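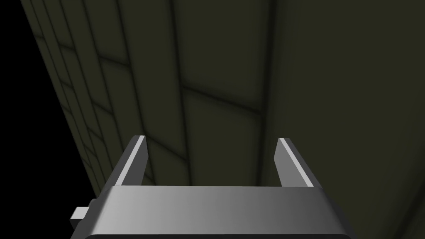 5 min read

Dritier room pack adds kitchens and a two-armed robot

Manju Mittal
March 23, 2024

Celdale has put its Dritier room pack on general sale after a long stretch of invitation-only testing. The pack is a set of furnished indoor rooms for robot simulation, sold as a yearly licence, and it comes with a two-armed robot already rigged and placed. A single-seat licence is $569 a year. Teaching labs pay the same rate but can install it on every machine in one room.

We have had the release version on an office workstation since it came out and have used it mainly for short pick-and-place work on kitchen counters. Most of what follows concerns the kitchens. The bedrooms and workshops are in the pack as well, but we only opened a few of them.

What you get

There are 700 rooms in the download. Each is built from a floor plan, a set of wall and ceiling finishes and a furniture list, and each is given a seed number so the same room can be called up again later. Finishes are mixed fairly freely. You can end up with large wall tiles running straight into brick, or an orange timber rail next to a purple and teal cabinet, and the results would not win over a decorator. The variety is meant for training vision models, and for that purpose we found it useful. A model we had trained on a single plain kitchen did poorly on its first run through the Dritier set and improved once we mixed the new rooms in.

The robot has a white shell, black forearm sections and a parallel two-finger gripper on each arm. Celdale supplies views from the head and from each wrist. All of them can be recorded together, and each can be turned off if disk space is a concern. It was for us.

Materials on the robot are simpler than those in the rooms. The gripper is smooth grey with no surface texture, and fine parts such as screws and cable runs are left out of the wrist model. If your project relies on matching wrist footage from a physical arm you will need to supply your own mesh. The import tool accepts one, although we had to re-enter the finger travel by hand after each import.

Setting up

Installation took most of an afternoon. The download itself was trouble-free, but the licence check expects a network connection at first launch and our workstation sits behind a firewall that blocks it. Celdale's support desk sent an offline key the following morning. The manual covers this in an appendix and it ought to be on page one.

After that, a room loads from a short text file naming the seed, the robot's starting position and the objects you want. Leave the object list blank and the pack fills surfaces from its own library. We left it blank most of the time.

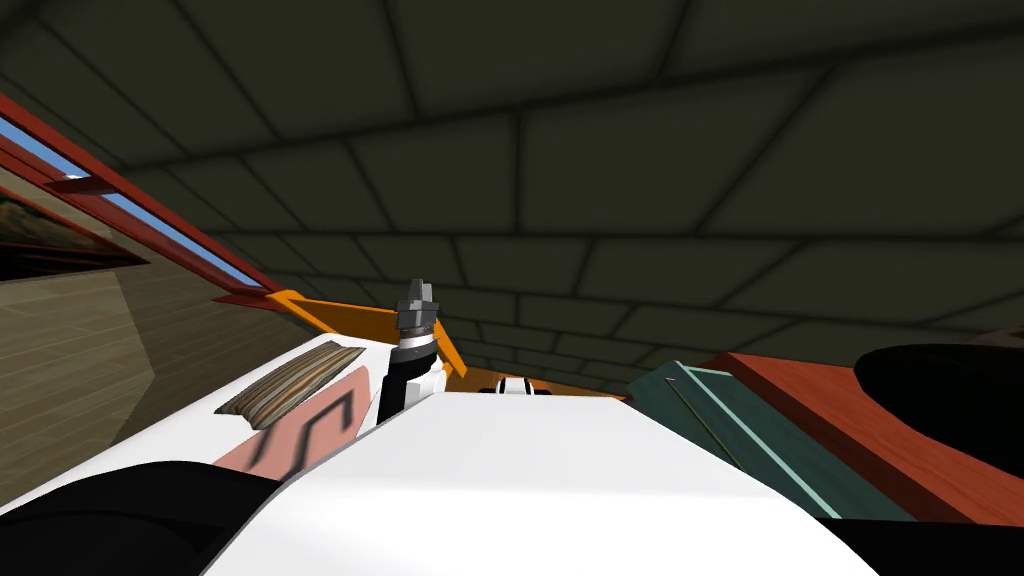
Ceiling panels and a window behind the upright gripper in a Dritier room.

Starting position matters a good deal more than we expected. The default places the robot quite close to the furniture, and in several rooms the white shell filled the lower part of the head view and hid things we wanted the model to see. Tilt the head too far up and you record a lot of ceiling. There is a setting called head pitch that corrects this, and a second one, stand-off, that moves the base back from the nearest counter. We would suggest adjusting both before recording anything. We did not, and threw out our first batch.

Lighting can be set per room or drawn at random within limits. The soft default is kind to pale surfaces and leaves dark ones short of detail. Black objects suffer most. On our screens a dark item lying on a counter could be hard to name, even with the object list open beside it, and the labelling tool became the only reliable guide. Raising the fill light helped somewhat.

Working at the counter

Our test job was a plain one: reach for a bowl, lift it, set it down farther along the same counter. The arm control is steady, and the two arms share a sensible collision check, so one will wait for the other. Contact between finger and rim is handled well. Thin, shallow dishes were picked up cleanly in most trials, and failures looked like the kind of slip we see on our bench arm.

Very small objects are less convincing. Anything near the size of a bolt tended to jump when a finger touched it, and twice we found one resting slightly inside the countertop after a run. Celdale lists this as a known fault and says a fix is planned for the July update.

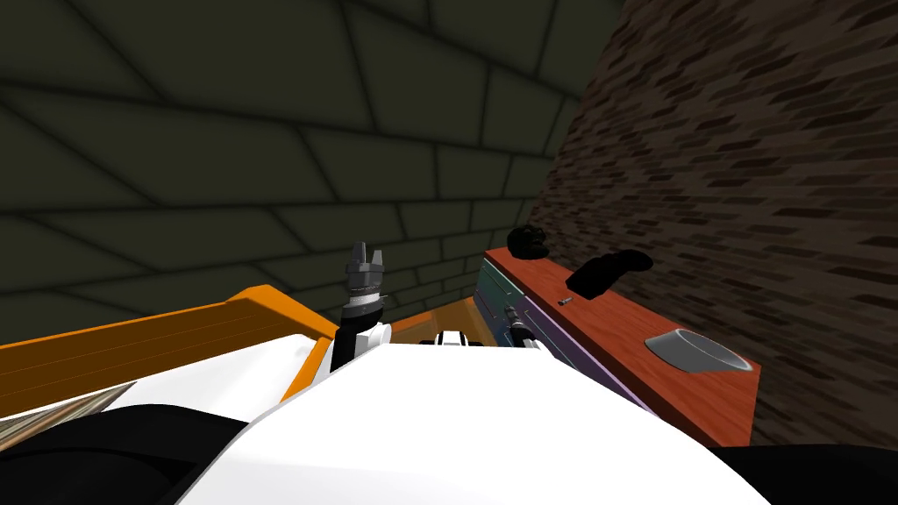

Bowl and smaller items on a counter against the brick wall.

Soft goods are rigid in this version. A cloth or glove shape can be pushed and lifted, but it will not fold. The brochure is clear on the point, so it is not a surprise, but anyone interested in laundry or dish-drying tasks should look elsewhere for now. Shukla, a cheaper pack we wrote up last winter, does have deformable cloth. It has far fewer rooms and only one arm.

Speed was acceptable. With the head view alone our workstation kept up with real time. With all 3 views recording it fell behind, and we left longer jobs running overnight. A batch mode without a display window is included and is worth learning early.

Exporting

Recordings are saved as video with a matching file of joint positions. Depth and object masks are optional. Export to the Musa format worked without changes on our side, and that alone will settle the matter for groups already using Musa for training. Other formats go through a converter script, which ran but dropped our object names the first time. Update the script before you use it – the copy in the installer is out of date.

Support and terms

The licence covers commercial use of recordings. It does not allow the rooms themselves to be passed on, even in altered form, so partners who need to re-run your scenes will need their own seat. Email support is included for 6 months and can be extended. Replies reached us within a working day.

A trial with a handful of rooms is available from Celdale on request. It includes the full robot and all export options, and recordings made during the trial may be kept.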